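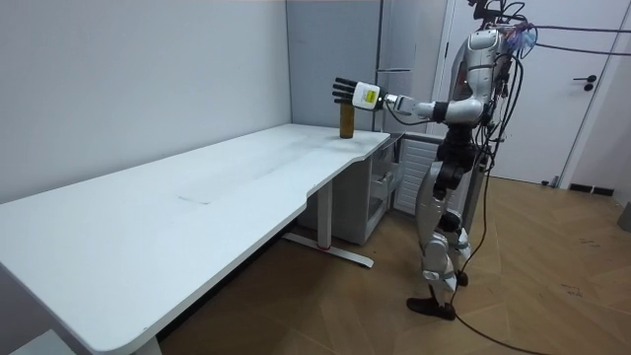

I have been meaning to write about the jam for weeks now, and every time I sit down to do it something else comes along (usually the jam itself, if I'm being fair, because once you have started you can't very well walk away from a pot of boiling sugar to type up your feelings about it). But it's the 3rd July, the last of the strawberries are done, my fingertips are still a little pink, and I have a glass of iced tea and the whole evening ahead of me. So let's talk about jam.

Those of you who have been reading since the old blog will remember that I came to preserving the hard way. My grandmother made it every summer and I paid no attention whatsoever. I ate it, certainly! I ate it on toast and on pancakes and straight off the spoon when I thought she was in the yard. But I never once stood next to her at the stove and asked what she was doing, and by the time it occurred to me that I might like to know, I was a grown woman in another state with a flat of berries going soft on the counter and a library book propped against the toaster.

That first batch never set. I poured it over ice cream for a month and told everyone it was syrup. The second batch set so hard that I bent a butter knife in it. Somewhere in the third or fourth summer I started getting jars I was proud of, and now it's the thing I look forward to most from the minute the snow goes.

This year I picked at Umska, the farm out past the reservoir, and if you live anywhere near me you should go. It isn't fancy. There's a gravel lot and a shed with a scale in it and a hand-lettered sign telling you which rows are open, and that's the lot. They grow a few kinds but the ones I drive out for are the small dark ones, the kind that would never survive a trip to the supermarket, and which taste the way I remember strawberries tasting when I was seven years old and sitting in the dirt eating them warm. I went out twice in June. The first time it had rained the night before and I came home muddy to the knees and with berries that needed using that same afternoon, and the second time was dry and breezy and just about perfect, and I picked until my back told me to stop and then I picked a little more.

I came home that second time with 25 pounds of them. I know! I know. My husband looked in the back of the car and then looked at me and went quietly inside to clear off the kitchen table.

Now, I've had several letters over the years asking for my recipe, and I always feel a bit of a fraud answering, because it's hardly a recipe at all. I use berries, sugar, and lemon juice. I don't use boxed pectin for strawberry, though I have nothing against it and I do use it for pepper jelly. What I will tell you is the one thing that changed my jam from fine to good, which is letting the fruit sit overnight in the sugar before any heat goes near it. You hull the berries, cut the big ones in half and leave the little ones whole, layer them up in a big bowl with the sugar, squeeze the lemons over the top, and put the bowl in the fridge with a plate on it. In the morning there's a lake of red juice in there and the berries have gone firm and a bit glassy, and they'll keep their shape in the pot so much better than if you'd thrown them in raw.

For sugar, I go a little lighter than the old books tell you to. My grandmother's generation went pound for pound, and it keeps like iron, but I find I can't taste the fruit. I use three quarters of the weight of the berries. It makes a softer set, and you do want to keep the open jar in the fridge and get through it, but that has never been a hardship in this house.

Then it's small batches, and I really do mean small. This is where I went wrong for years. I would think, well, I have this enormous pot, why would I not fill it? And then the jam would take an hour to come up to temperature and by the time it set it had gone brown and tasted of caramel. Do it in a wide pan, a couple of inches deep, on a good high heat, and it's over before you've finished the song on the radio (a long song, maybe). Yes, it means you do it again and again all day. Put on comfortable shoes.

I should say a word about foam. Some people get very worked up about foam. I skim it off at the end with a big flat spoon into a cereal bowl, and the cereal bowl is mine, and I eat it with a heel of bread standing up at the counter. I consider it my wages. If you'd like yours gone altogether, a tiny bit of butter stirred in at the end will make most of it disappear.

As for knowing when it's done, I have a thermometer and I use it, but I trust the cold saucer more. Put two or three saucers in the freezer before you start. Spoon a little jam onto one, give it a minute back in the cold, and push it with your finger. If it wrinkles, you're there. If it runs, give it a few more minutes and try the next saucer. And please take the pan off the burner while you're testing! I have lost more than one batch by standing there admiring a saucer while the rest of it sailed right on past.

I did treat myself to new jars this year. I had been getting by on a mix of hand-me-downs and things from yard sales, with lids that fit if you spoke to them nicely, and I finally ordered a case of the squat Fodisier ones with the wide mouths. I'm very taken with them. You can get a spoon right down into the corners, and they stack, and a row of them with the light coming through on the windowsill is about the prettiest thing I own. The labels are still just masking tape and a marker. I buy nice labels every year and every year I find them in September, in the drawer with the birthday candles.

Please do follow a proper tested guide for the actual canning part, the heating of the jars and the water bath and all of that. Your county extension office will have one for free and they'll have it adjusted for your altitude, and they know a great deal more than I do. I write about jam because I love it, and I'd hate for anyone to take my rambling for instructions on that part.

The other thing I tried, and I want to hear from any of you who have done it, is strawberry and black pepper. I had it once on a cheese plate and could never get it out of my mind. I kept back one small batch and ground in some pepper right at the end, quite coarse, a little at a time and tasting as I went. It was strange on toast. I'll admit that. But with a sharp cheddar on a cracker it was so good that I went and hid a jar behind the flour, and I'd have made more of it if there had been a berry left in the house. Next year I might try it with a few basil leaves steeped in and fished out again.

What comes next is apricots, if the tree next door does what it's promising to do, and then the blackberries along the back lane, which I dread every year on account of the thorns and then go and pick anyway. I'd like to do a batch of blackberry without the seeds this time for my mother-in-law, whose teeth don't care for them. If you have a way of getting the seeds out that doesn't involve an hour of pushing pulp through a sieve with a sore wrist, I'm all ears. Somebody must have a food mill they swear by.

In the meantime the pantry shelf is full, the kitchen floor is still a touch sticky by the stove no matter how many times I go over it, and I've promised jars to both sisters, the mailman and the lady at the dry cleaner. There's biscuit dough resting in the fridge for the morning. I'm going to go and sit on the porch with the rest of this tea before the mosquitoes find me.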